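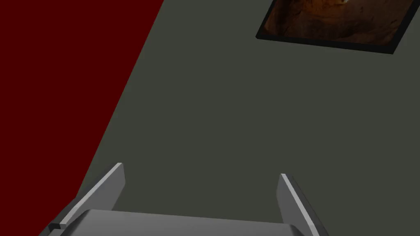
Gripper view in the simulator, fingers open.

Wanted: people who don't believe our gripper numbers

Bastlow is looking for 8 participants for a two-week comparison of grippers and controllers, all of it in simulation, in January. We would like people who have been let down by a demo before.

We have two gripper models, Kotian and Sosar, and two ways of driving them. Last fall our own team decided Kotian was better. Signe Kragh went back through the logs and found that the people who liked Kotian had mostly driven it second, after they had warmed up. So that result is worth very little, and we are running it again with outsiders and a shuffled order.

What you would do: sit at a desk, steer the arms through short reach-and-grasp tasks, and fill out a form after each block. There are 16 blocks. Some are dull. The simulated room is simple, contact physics is the part we trust least, and a grasp that works on screen may well fail on metal and rubber. If a grasp looks fake to you, write that down.

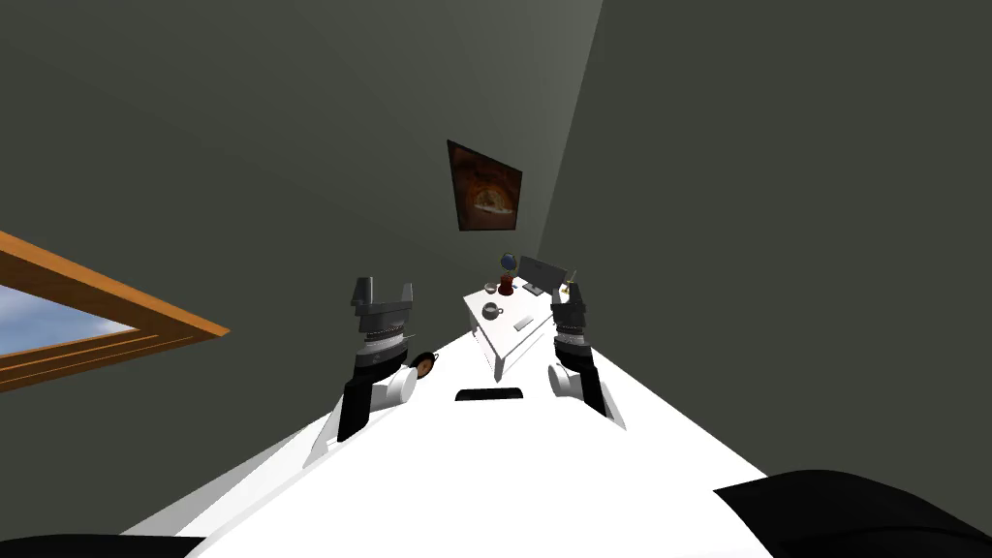

Two-arm setup with the desk and monitor ahead.

You should have some hands-on time with any robot arm, real or simulated, and be able to come in on Tuesday evenings. Gamers are fine. People who sell grippers are not — sorry. If simulator views make you queasy, skip this one, as the two-arm view can tilt quite a bit.

Pay is $900 for all 16 blocks, prorated if you quit. We won't ask you for a quote, and your name won't go on a slide. You get the raw logs when it's over, including the ones that make us look bad.

To apply, write to Petro Harasym at Bastlow with a few lines on the last robot result you didn't believe and what bothered you about it. No résumé. Vega Gallardo picks the group and has no stake in either gripper.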